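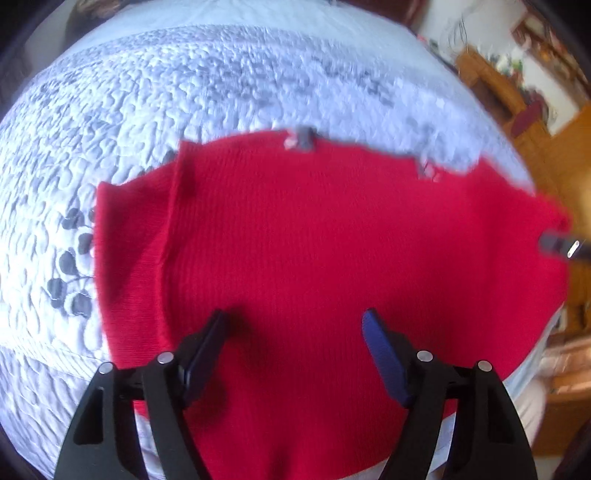

Gripper fingers over a red ribbed garment on a quilted bedspread.

How to run a cloth-folding demo at an open day

These notes are for anyone setting up a folding demonstration for visitors. They follow the way we do it at Bromum. Allow up to 100 minutes for setting up and practice.

1. Choose one garment in a strong plain colour. It should stand out from whatever is under it. Fine ribs help people at the back see which way the cloth lies.

2. Spread the garment out by hand. Leave the corners a little raised so the tips can get under them.

3. Start with the fingers wide apart and the pads facing each other. Lower them until the tips are just over the cloth, then stop and let visitors look.

4. Close on a single layer near the hem. If you pick up the bedding as well, open, lift and try again further in.

5. Fold towards the middle, let go, and smooth the cloth before the next fold.

6. Let visitors have a turn. Two attempts each keeps the queue moving.

Wipe the pads between groups. Spare pads are in the Risard box in room 247.

The next open day is on 19th January at the Fakis building. Please bring your own garments.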